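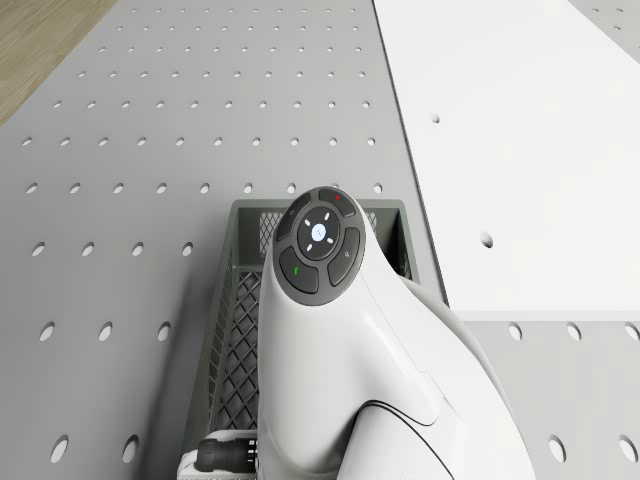
The simulated one, arm in the crate, seen from above.

I spent most of Tuesday morning at the Ilix open day out in Ustmont, where I had been promised robots and was first given a lanyard. There was also a muffin. It took me 19 minutes to find parking, so I felt I'd earned the muffin.

The invitation came from Glenys Gronow, who I used to share an office with and who now runs demos for them. She warned me that half of what I'd see would be on a screen. I said that was fine. I write on a screen, I bank on a screen, I can watch a crate on a screen.

And a crate is what you get. Dark gray plastic, diamond mesh sides, the sort of thing I have three of in the garage. In the simulator it sits on a gray table full of holes with a big white panel off to one side, and a glossy white arm reaches down into it. Somebody took real care over that arm. The disc on the wrist has its own little ring of buttons, with a red dot on one and a green mark on another, and a pale blue button in the middle. I asked Glenys if you could press them. She said no, it's a drawing. I asked why draw them, then. She went to get more coffee.

The exercise they were showing is called Parri, and it's about getting things out of boxes. They'd run it 400 times overnight on the computer before we arrived, and it had worked 78 percent of the time, a number the man next to me wrote down very carefully. My own rate with the garage crates is lower, but I don't publish.

What I liked best was the shadows. The arm throws a big dark one over the inside of the crate, and one of the engineers talked for a good ten minutes about how shadows mess things up. Apparently you want them in there to make the practice harder. I have been practicing in poor light for years and had no idea it was a method.

After that we were walked down the hall to see Brunon, the real cell, behind a yellow line. Some 100 people had signed up, and all of them seemed to be standing in front of me. I saw an elbow go up and down. There was applause, so I clapped too.

Glenys says they're doing another one in February and I should come early. I'm keeping the lanyard.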